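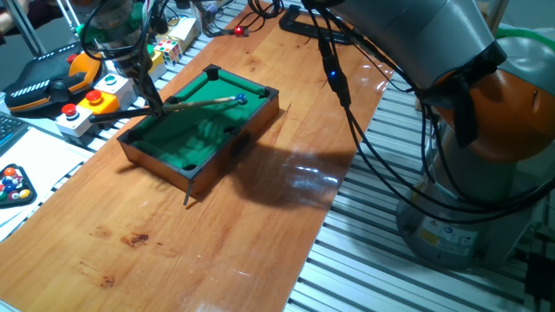

Gutach Hall of Recreation Studies
Course Handout 5: The Miniature Pool Table
Instructor: Jacinto Serrano
Workshop supervisor: Abundio Carrillo

Purpose of this handout

This handout supports the fifth session of the course in table games and their construction. It covers the parts of a miniature pool table, the preparation of the playing surface, and the first stroke exercises. Students are expected to have read it before the session and to bring a printed copy to the workshop.

1. Scale and proportion

A miniature table keeps the general plan of a full-size table: a rectangular bed, raised rails on all four sides, and pockets to receive the balls. It does not keep all of the proportions. Balls on small tables are usually large in relation to the bed, and pockets are often more generous than strict scale would allow. Students who play regularly on full-size tables should expect their judgment of distance to be unreliable for the first several strokes.

Small balls are also light. They pick up speed quickly, lose it quickly, and are easily turned by dust or a raised thread. A fault that would pass unnoticed on a large table can decide the result of a shot on a small one.

2. Parts and terms

Bed. The flat base beneath the cloth. On small tables it is normally a wood-based board or molded plastic. Slate is not used at this size.

Cloth or felt. The covering of the bed. Green is traditional, and the tables in the workshop follow that tradition.

Rails. The raised border of the table. The inner face of the rail, from which the ball rebounds, is called the cushion. On many miniature tables there is no separate rubber cushion, and the rebound is correspondingly weak.

Pockets. The openings into which balls are played. Corner pockets are approached along the diagonal or close to the rail.

Cue. The stick used to strike the ball. The thicker end is the butt, the long middle section is the shaft, and the striking end is the tip. A miniature cue is often a single turned piece.

Legs. Short supports beneath the frame. They should be checked for firmness before the table is leveled.

3. Setting up

Place the table on a flat, rigid board or bench. Do not set it on a cloth or a rubber mat, as soft material allows the legs to sink unevenly.

Lay a short level along the length of the bed and then across its width. If the table is out of level, place paper shims under the lower legs, one sheet at a time. Confirm the result by rolling a ball slowly from one end to the other. A ball that drifts toward the same side in both directions shows that further correction is required.

Brush the felt in one direction only, from one short rail to the other. Do not use water or household cleaners. Loose fibers along the rails may be lifted with tweezers. Cutting the felt is reserved for the workshop supervisor.

Where the varnish of a supporting board is glossy, reflected light can make it difficult to judge the line of a shot. Lamps should be adjusted before play begins and left alone until the exercise is complete.

4. Stroke exercises

Exercise A: Straight stroke. Place one ball in the middle of the bed. Hold the cue near the butt and keep it as nearly parallel to the bed as the rail permits. Strike the center of the ball so that it travels the length of the table and returns. Complete 20 strokes and record how many return within a ball's width of the starting line.

Exercise B: Ball near the rail. Place one ball close to a long rail and play it toward the nearest corner pocket. Use a short, slow stroke. A hard stroke commonly drives the ball into the jaw of the pocket and back onto the bed. Complete 20 strokes.

Exercise C: Single rebound. Play one ball against the opposite cushion and into a corner pocket. Before each stroke, state the intended point of contact to your partner, who will note whether it was reached. Complete 20 strokes and exchange places.

A pushed ball does not count as a stroke in any exercise. The tip must meet the ball once and leave it.

5. Written work

Each student will submit a report of no more than 400 words. The report must state the condition of the table as received, the corrections made during leveling, and the results of Exercises A to C. A simple diagram of one rebound shot is required and does not count toward the word limit.

Reports are marked out of 80. Late work is accepted only by prior agreement with Mr. Serrano.

6. Materials and storage

Cues and balls are issued by Mr. Carrillo at the start of the session and are returned to him at its close. Cues are to be stored flat. A cue left leaning against a wall may bend and cannot then be used for the straight stroke exercise.

Reports are due in the Robles Room by noon on 8th October.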